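4.2 Rated and measured output

Rental catalogs for portable lighting quote lamp wattage and mast height and leave the rest to the customer. We doubt that either number tells a site manager much. Metwally's earlier survey of hire firms accepted the printed coverage figures without checking them, and later papers have repeated them.

We took readings at 22 points on the Festville lot with one Skulla tower and one Dender globe, each fed by its own diesel set. At 50 meters the tower gave 8 lux on the ground. The supplier's sheet promises "full working light" at that distance, a phrase it does not define. The globe threw softer shadows, as claimed, but its light fell away so fast that we would not call the two units substitutes. El Khatib reports better results for a similar globe, though the test was run indoors beside pale walls, and we give it little weight.

Noise claims fared no better. "Super silent" appeared in the literature for both sets, with no distance or load stated. 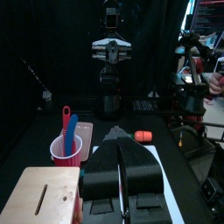 Figure 3. Gripper above a sheet of paper, with a slotted wooden block at lower left.

4.3 Fuel use

Fuel was logged over 138 hours of running. Hire firms tend to quote consumption at part load, and we could not match their numbers at full load with either set.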